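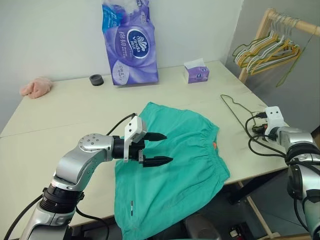 So what should we set aside money for first, a third arm or a second set of everything that wears out?

The second set of everything that wears out, and I'd put fingers and cables at the top of it.

Hi all, that's my short answer to Periklis, and the long one follows because I've been chewing on this since he wrote. His message first, trimmed a bit, for those who joined after the thread got going.

Periklis Stefanou wrote:
> We have two arms on one table at Meltiston and they do garments, mostly
> shorts and T-shirts, flat on the tabletop and then onto a hanger. I have
> to hand in an equipment plan before the end of May. My boss likes the idea
> of a third arm so that it can hold the hanger while the other two do the
> cloth. I am less sure. The quote from Skoven is fine on price but the
> lead time is 16 weeks, and we would need a bigger table too.
>
> What did the rest of you buy in your second year, and what do you wish
> you had bought? Also, does anyone budget separately for clothes and
> hangers or does it all go under "consumables"?
>
> Periklis

OK. We did pretty much exactly this kind of planning last year and I got about half of it wrong, so take what's useful.

On the third arm: we got a quote for one too, and I loved the idea (who doesn't want another arm?). Then I sat down with the downtime notes. We keep them in a plain notebook by the door, nothing fancy, and when I added up one quarter we had lost 23 working days on the two-arm station. Hardly any of that was because the job needed more hands. It was a finger waiting on a replacement, a cable that had been tugged one time too many, a wrist that needed to go back for service and left the other arm sitting there looking at the wall. A third arm would have sat there right next to it.

So we took the money and bought, in this order: spare fingers, a full spare gripper, a complete set of cables for both sides, and a proper cable guide. The cable guide is from Brevis and cost us 315 for each arm, fitted. I resisted it for months as overpriced plastic. If your cables run across the tabletop where the cloth is supposed to go, price one before you price anything else – waistbands and sleeves find a connector every single time, and then you're stopping the run to untangle it by hand.

On the table: please do measure for the clothes before you order anything. We bought a tabletop sized for a folded T-shirt and then started on shorts and long pants, and everything hung over the front edge. You can work that way (we did, for ages) but it's worth deciding on purpose whether the overhang is part of the job. If it isn't, you want more depth, and more depth means checking the reach of both arms again, and that can turn into new mounts. I'd get the table question settled before the boss signs for anything from Skoven.

Light tabletop or dark? We went light, and for colored clothes I'm happy with it. White shirts on it are a pain. A dark cloth you can throw over the table costs next to nothing, so put that on the list.

Clothes and hangers: yes, separate line! I can't say this loudly enough. Ours used to be under consumables with the tissues and the tape, and whoever did the ordering would trim it every time money got tight. Then we'd be running on the same tired garments with the elastic gone, and the results looked worse for reasons that had nothing to do with the arms. Now it's its own line, renewed twice a year. For hangers, buy one kind in bulk for the main work and a small mixed lot for variety. The thin wire ones bend, so order more than you think. And get a real rack to hang them on, close enough to reach without walking around the table.

Service contract: Moya offered us two levels and we took the cheaper one, with a loaner arm added on as an extra. I'd do the same again. The expensive level mostly bought faster phone calls, and what I wanted was an arm in a box on the doorstep. Ask whether the loaner comes with a gripper fitted. Ours didn't the first time, and that was another week gone.

If your boss is set on the third arm, maybe ask for it as a year-three item and put a fixed hanger stand in this year's plan. Ours is a clamp and a post, bolted down. It holds the hanger fine for most of what we do, though I'll admit slippery fabric still slides off it.

I can send our spreadsheet if you want it, Periklis. It's ugly, and one tab is all in pencil-gray because I never finished it, but the spares list is complete with part numbers. I'm out Friday, otherwise write me off list and I'll dig it up.

Would like to hear from anybody who did buy the third arm, too. Did you have to redo the mounts?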